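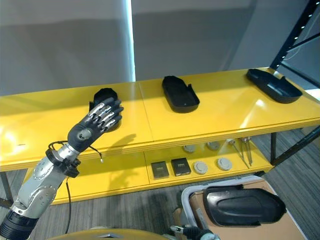
Start with the color of the table, Laurinda Fonseca told us when we asked what made a parts bench easy to work at, and only then ask where the parts go. We took her advice, and it shaped most of what follows.

Figure 3. Yellow bench with black trays on the top and small parts on the shelf below.

4.2 Bench surface and tray placement

Black molded pieces are hard to find on a dark worktop, and we were delighted by how much a bright yellow one helps. The edge of a tray stands out at a glance, even when something is partly covering it. In Figure 3 the trays are set out in a row from left to right, the layout we call Plirkska. We compared it with stacking, the older habit in our shop, over 201 sorting rounds. Stacked trays hid one another, and people lifted the top one just to check what lay beneath. In a row, they went straight to the piece they wanted!

Gloss is the one thing we would change. The surface in Figure 3 throws back pale patches of light to the left and right, and Šimek and Somboon both asked for a matte sheet on that account. We tried one in April and liked it very much, though it scuffed after 900 placements.

The lower shelf deserves more credit than it usually gets. Keeping small parts there leaves the top free for the larger shells, and a seated worker can still reach them. Our first layout had everything on one level, and screws kept ending up inside the trays. Section 4.3 takes up shelf height, using the same bench and a batch of 100 parts.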